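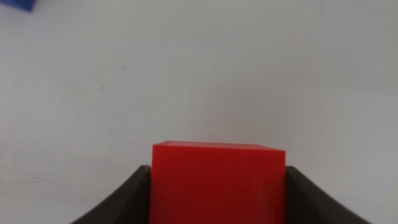

Why did Wudora stop its sorting arms on Friday?

A fault in the grip sensor let the fingers keep closing after they had hold of a part, and up to 24 parts were cracked before the line was shut down. No one was hurt.

The firm has recalled 200 grippers for new software. Heledd Price, who runs the test bench at Hillska, said the arms would stay off until each one had passed a full check - probably into May. Hand sorting carries on in the meantime, with an extra evening shift.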